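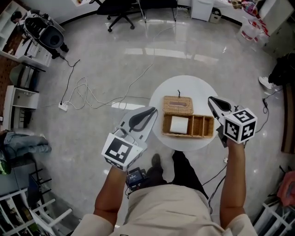
Le panier en osier sur la petite table ronde, avec son rouleau dans la grande case.

Je vous parle depuis des semaines de mon envie de mettre un peu d'ordre dans le salon, et je me rends compte que je ne vous ai encore rien raconté du panier qui a tout déclenché. C'est un objet tout bête, pourtant : un rangement en osier clair, avec à l'arrière une boîte à mouchoirs (la fente est sur le dessus) et devant, un petit plateau ouvert partagé en trois cases. Je l'ai trouvé en avril chez Borkowska, la boutique où Trudy m'avait traînée un après-midi de pluie alors que je cherchais tout à fait autre chose, à savoir des patères pour l'entrée. Les patères, je ne les ai toujours pas.

Il faut vous dire que chez nous, les mouchoirs ont toujours vécu une existence vagabonde. Une boîte en carton entamée dans la chambre, une autre sous le canapé, et le rouleau d'essuie-tout qui voyage de la cuisine au salon dès que quelqu'un renverse son thé (c'est-à-dire très souvent, Kamran boit le sien en marchant). Alors quand j'ai vu ce panier, avec sa place pour les mouchoirs et une case assez large pour coucher un rouleau, j'ai fondu, je l'avoue !

La grande case, à gauche, a donc trouvé son emploi tout de suite. Pour les deux petites, à droite, c'est une autre histoire. Elles sont étroites et je n'arrive pas à me décider. J'y ai mis les télécommandes pendant deux jours, puis elles sont reparties d'elles-mêmes vers les coussins. J'ai essayé les crayons, mais couchés ils roulent et debout ils tombent. Ma voisine Guðlaug, à qui je demande toujours conseil pour ces choses-là, est d'avis d'y ranger les lunettes, une paire par case. Oliwia préférerait des sachets de tisane. Pour l'instant je les laisse vides et je dois dire que ça me repose l'œil, deux petites cases où il n'y a rien à chercher.

La table ronde blanche, vous la connaissez peut-être, elle était dans la chambre du fond du temps de l'ancien appartement. Je l'aime beaucoup parce qu'on peut tourner autour et que le panier n'a pas vraiment de mauvais côté. Si, un seul : quand on le pose avec les cases vers le mur, plus personne ne pense à remettre le rouleau. Je le tourne donc vers le milieu de la pièce.

Reste le gros morceau, le sol. J'adore ce sol gris clair, il brille, il attrape les lumières du plafond et la pièce y gagne une clarté folle le soir. Mais il ne pardonne rien, et surtout pas les câbles. Les blancs font des boucles jusqu'à la multiprise et je me promets chaque matin de m'en occuper. Bogumił m'a recommandé les gaines Flalo, qu'on coupe à la longueur et qu'on referme avec les doigts. J'en ai commandé un lot, reçu il y a une semaine, et il est encore dans son sachet... J'hésite à faire passer tout cela le long du mur, ce qui obligerait à déplacer la multiprise, et donc à revoir la place de la table, et vous voyez où cela nous mène.

Pour l'entretien de l'osier, puisqu'on me l'a demandé sous mon dernier billet : un pinceau sec et souple pour la poussière entre les brins, de temps en temps un chiffon à peine humide, et on laisse bien sécher à l'air, loin du radiateur. Ma grand-mère passait les siens au jus de citron pour les éclaircir, je n'ai jamais osé.

Si vous avez une idée pour mes deux petites cases, dites-le-moi en commentaire, je lis tout, même quand je tarde à répondre. Je vous montrerai les gaines une fois posées.

Publié le 13 mai 2023

Imprimer
Envoyer par e-mail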